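Clusari Forums > Phones & Tablets > Buying Advice

Marnier 4 battery after the October update, keep or trade in?

grantwood_82
Posts: 282

I've had the Marnier 4 for a year and a half. Until the October update I got through a full day and went to bed with a third of the battery left. Since then I'm plugging in by dinner. Same apps, same commute, same brightness. The battery health screen says 91 percent, which doesn't sound bad enough to explain it.

The Silometti store near me will take it as a trade toward the Silometti Cai. I don't really want a new phone. The screen on the Marnier is fine and I like that it still has a headphone jack. But the trade-in offer drops every month and I don't want to sit on it too long.

Things I've tried so far: restarting, turning off the always-on clock, turning off location for everything except maps, and uninstalling two games. None of it moved the number much.

Has anybody gotten their old battery life back on this update?

pebblecreek
Posts: 1604

Did you clear the cache partition after the update? I'd do that first. Power off, hold volume up and power, pick the second option in the menu. It doesn't touch your photos or messages. Took me two minutes and I got maybe an hour and a half of extra screen time out of it.

After that, leave the phone alone for two or three days. It re-indexes everything and the battery looks terrible while it does.

grantwood_82

Did it last night. I'll report back.

tin_roof
Posts: 47

I'd take the trade. Cache clearing gets recommended for every problem on this board and I have never seen it fix a battery. The October update moved the Marnier to the new modem software and it holds on to the 5G signal even when the signal is poor. You can't fix that by emptying a cache.

pebblecreek

It fixed mine. I posted the before and after numbers in the other thread.

tin_roof

You also set the phone to LTE only in that thread. You changed two things at once.

pebblecreek

Fair, I did. I still saw a difference before I switched to LTE, but it was smaller.

marlowe_k
Posts: 2194

The modem explanation makes sense to me. Grant, go to Settings, Battery, Usage by System and look at the line called Mobile Network. On mine it was 6 percent a day before October and 19 percent after. If yours looks like that, set the preferred network to LTE and see what happens over a couple of days. You lose some download speed. I don't notice it for anything except large app updates.

For what it's worth I moved to the Cai in the end, but for the camera. The battery is good and not amazing. I get a day out of it. It charges a lot faster than the Marnier — half an hour gets me from nearly empty to well over half.

One complaint about the Cai is heat. Any game with heavy 3D graphics makes the top half of the back warm after ten minutes or so, and then the frame rate comes down. I tried lowering the resolution in the game settings and that helped more than the phone's own "cool mode," which mostly dims the screen.
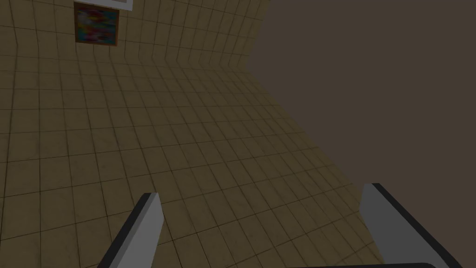 tin_roof says the heat problem went away with the second patch, and on my Cai it did not. I have the same build number he posted. Twenty minutes of a racing game and I still have to take the case off. I'd call it a small problem if you don't play games, but people should know about it before they trade something in.

tin_roof

I said it went away on mine. I play card games and one golf game, so maybe I'm not pushing it. What case do you have? The official one is thick rubber and it holds heat.

dovetail9
Posts: 112

It's the official one. I could try a thinner case, but I don't think I should have to buy a second case for a phone that came out last fall.

marlowe_k

I run mine without a case and it still gets warm, just less.

grantwood_82

Update. Cache clear made no difference after three days. Then I checked the Mobile Network line and it was at 22 percent. Switched to LTE and yesterday I ended the day at 24 percent left. Not what it used to be but a lot better than being dead at dinner.

I don't play anything demanding so the heat wouldn't bother me either way. I'm leaning toward keeping the Marnier.

tin_roof

Good. I'd still get the trade-in quote in writing so you know what you're giving up. Mine went down twice while I was deciding.

pebblecreek

What are they offering for a battery replacement these days? At 91 percent I wouldn't do it yet, but if it gets under 85 a new battery is a lot cheaper than a new phone, even with a trade.

lowland_sue
Posts: 9

I had my Marnier battery replaced at an independent shop in January. It took an afternoon. The phone works fine but it shows a message in settings about a part it can't verify, and the battery health screen is blank now. If you want to keep the health reading you have to go through Marnier and mail it in. They kept my sister's for eight days.

pebblecreek

Good to know, thanks. Does the message pop up or does it just sit in settings?

lowland_sue

It popped up every time I restarted for the first week. Now it only shows on the About page.

marlowe_k

Eight days is a long time without a phone. I keep my old one in a drawer for that.

dovetail9

I disagree with doing a battery on a phone this old, by the way. The Marnier 4 gets security updates for one more year and then it's done. I'd put the money toward the next phone. It doesn't have to be the Cai.

tin_roof

A year is a year. The battery costs less than two months of the payment plan on a Cai.

dovetail9

If you buy on a payment plan, sure. I don't.

grantwood_82

Got the quote printed at the store today. They'll honor it for 30 days. The guy at the counter tried the Marnier on their network tester and said the 5G signal in my zip code is weak indoors, so LTE only is probably what I should have been on anyway.

I'm keeping the phone for now. If the next update brings the drain back I'll do the trade before the quote runs out.

marlowe_k

Write down your Mobile Network percentage before you install it so you have something to compare with. The update may also flip the network setting back to 5G. It did that to me once.

grantwood_82

Will do. 7 percent as of this morning.

Last edited by grantwood_82 on March 30, 2024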